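Well, the hallway floor is finally happening! I put it off all winter, and then in March I drove over to the flooring place in Ristville and came home with 310 square feet of cork planks, way more than a hallway needs (the den is next, don't tell my knees). 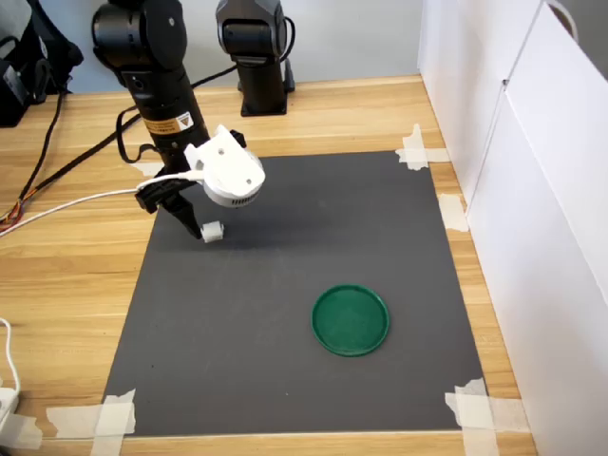
A reader in Bramus wrote in to say I should let the boxes sit indoors a good while before laying a single plank, and to leave them flat. They've been in the den for 4 days now.

The old vinyl came up easier than I feared, except by the closet, where it took me most of an afternoon with a scraper.

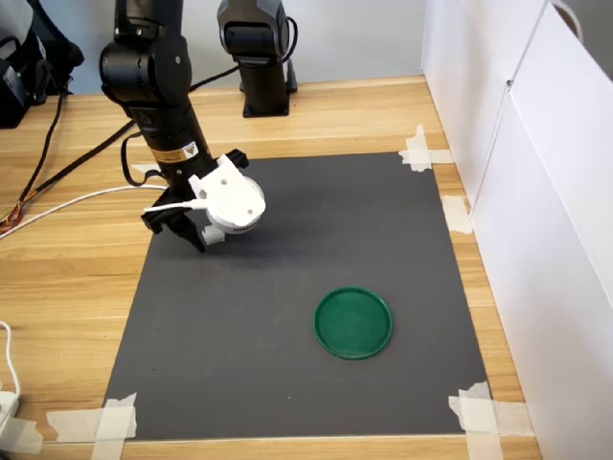
Underlayment was my next puzzle. I wanted something thin so the closet door would still clear, and it had to stay put while I crawled around on it. Tape did the trick, same as with the gray mat taped to the tabletop up there, and I ran mine along every seam.

Planks go down this weekend, starting at the long wall.
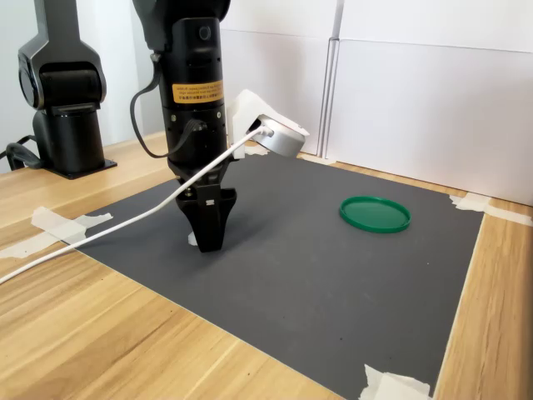 What I've spent so far

Roughly $553, with $52 of that going to trim I haven't even opened yet.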